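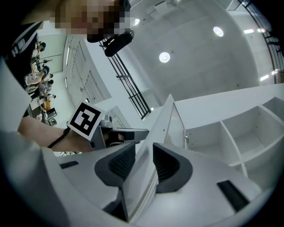 Meeting Minutes

Search minutes and agendas Go

Altham Technical Education Council – regular meeting, October 12, 2019
Held upstairs at the Kistik building following the open day

Present: Florencia Ledesma (chair), Telma Palma (recording), council members as per sign-in sheet. Apologies received from the Horkmont representative.

1. Call to order
Chair opened the meeting at the end of the afternoon demonstration. Minutes of the May meeting were approved with one correction: the van rental under item 4 was for two days.

2. Report on the open day
T. Palma reported that more than 400 people signed in at the front desk. The busiest time was before lunch, when the line for the hand-held gripper table went back to the stairs. The morning talk started late and ran over, so the second talk was shortened.

The gripper demonstration was the most asked-about item of the day. Visitors wanted to know how the finger pads hold small objects and what the square black-and-white marker on the tool is for. The presenter explained that a camera can use the marker to work out where the tool is and which way it is pointing. Several parents asked whether the tool can be used left-handed. Kistik staff will send an answer in writing.

Members who tried it said the wrist strap should be put on before the tool is picked up. One member found the grip tiring after a few minutes. The chair asked that next year's handout say this plainly.

3. Sound
Complaints were received that the talks could not be heard at the back. Members disagreed on whether the problem was the microphone or the hard ceiling. Agreed to ask Gilmartin for a quote on two extra speakers, with a limit of $2000 including setup. If the quote is over the limit it comes back to this group.

4. School visits
The Altham middle school has asked for a weekday visit for 100 students. Kistik can take groups of 10 at the gripper table, so the visit would need a full day and a second activity. F. Ledesma suggested sorting parts by hand first and then with the gripper, using the same parts both times so the students can compare. Agreed. T. Palma to write to the school with two possible dates. Bus costs are the school's to cover.

There was a question about the minimum age. Kistik's rule for the workshop tables applies and will be put in the letter.

5. Horkmont offer
Horkmont has offered to show its packing line at the next open day. No floor plan has come with the offer. Members were in favor but want to know the power needs and the noise level first. Tabled until the drawings arrive.

6. Other business
– Lost and found: one child's jacket, one set of keys. Both are at the front desk.
– Signs for the parking lot pointed to the wrong entrance until mid-morning. New ones to be made.
– The leftover handouts go to the Altham library.

7. Next meeting
Date to be set by email once the Gilmartin quote is in.

Meeting adjourned. Minutes recorded by T. Palma.

4 shares 2 comments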